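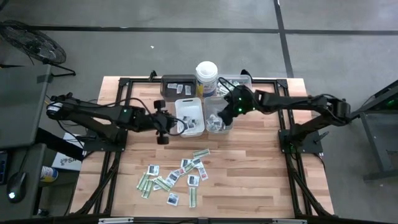 Halyna Ivanyshyn wrote to me that I was wrong to move my father from one room to another in the same residence, and that old people should be moved one time only, when they arrive. "They learn the way to the bathroom with their feet," she wrote, "and then you take the bathroom away." I read her comment several times. She left it under my post from January, where I said only that we were thinking about a change, and I promised to answer her properly.

So I try to answer now, when the move is behind us.

My father lives at Cellard, on the third floor, in Stastbridge. His first room was 311. It is beside the elevator and across from the small kitchen where the staff prepare the tea carts. When we visited before he came, this looked to us like a good thing. My sister said he would never be alone there. He would hear voices, he could go down to the garden without a long walk, and the nurses would pass his door many times each day. I agreed with her, and I signed for it.

What we did not understand is that my father has slept badly all his life. He drove a night bus for many years, and his sleep never came back to a normal shape. In 311 he heard the elevator bell. He heard the carts from 6 in the morning. In the evening somebody always stopped to talk in front of his door, in a friendly way, and he lay in bed and listened to half of a conversation. He did not complain to the staff. He complained to me on the telephone, in Arabic, so that they would not be offended, and I think this is why it took us so long to do something.

The residence offered him 327 in the spring. It is at the end of the hall, it has the window on the side of the parking lot, and the price is the same. It is a little narrower. His armchair fits but the bookcase had to go to my sister's house, and this was the only real argument we had. He wanted the bookcase and also the quiet. In the end he kept one shelf of books on the window sill, and the rest of them he can ask for.

Now, to Halyna. You are right about the bathroom. In 311 the bathroom door was on the left when he got out of bed, and in 327 it is on the right. The first 3 nights he got up and went to the wrong side. He did not fall, but the night aide found him standing at the closet, very angry with it. We had asked if the bed could be turned so that the door would be on his left again, and the answer was that the call cord would not reach. After these nights the maintenance man came and looked, and it could be done after all with a longer cord. I wish I had insisted on the first day. If you are planning such a move for your mother or father, please ask about the bed and the cord before you ask about anything else.
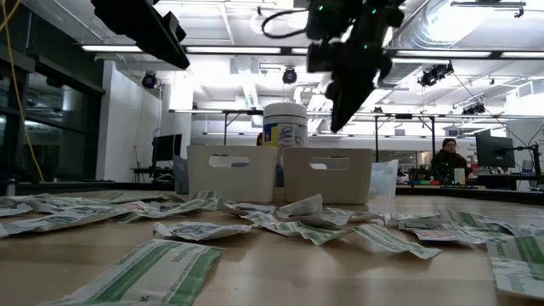
The other thing I would do differently is the day itself. Zerouali, the small moving company we hired for the armchair and the bookcase, could come only in the morning, and I thought, good, it will be finished by lunch. But in the morning the hall is full. There are people coming back from breakfast with walkers, there is the medicine round, there is physical therapy in the big room. My father sat in the lounge in his coat for a long time - he put it on himself, I believe he thought he was leaving the building. Nobody had explained to him clearly enough that it was only the same hall. I had explained it the evening before, and that was too early. It should be said again on the day, slowly, and it is better to walk with him from one door to the other while both rooms still have furniture in them.

I also forgot the pharmacy. His medicines come from Letard and the bags are marked with the room number. For one delivery they went to 311, where already a new lady was living, and she very correctly gave them to the nurse. No harm was done. But I had a list of everyone to inform, the newspaper, my aunt, the church on my mother's side, and the pharmacy was not on it.

With meals there was no change, he kept his table. I am grateful for this. The dining room manager asked me if he would prefer to sit with people from his end of the hall, and I said to leave him where he was. He has 4 chairs at that table and he knows who belongs in each one, even if he does not always find the names.

How does he sleep now? Better, I would say. He still gets up in the night, but he does not call me at 6 to report on the carts. Last week he told me the new room is too quiet and that he keeps the radio on low. My sister laughed at this for a long time. I did not find it so funny, but I understood her.

I can't tell Halyna that moving was right for every person. For somebody with less memory than my father I would be more afraid. His doctor said it would be good to do it while he could still take part in the decision, and he did take part, he chose where the lamp stands and which picture of my mother goes beside the bed. He wanted also to keep his old room number on the door, and we had to refuse him that.

Next time I will write about the question two readers sent me, how we share the visits between my sister and me when she lives near and I live far. It is not a peaceful subject in our family, so give me a little time for it.

Filed under: My father's house, Care home life, Letters from readers

© Essam Belhaj | Write to me | Back to top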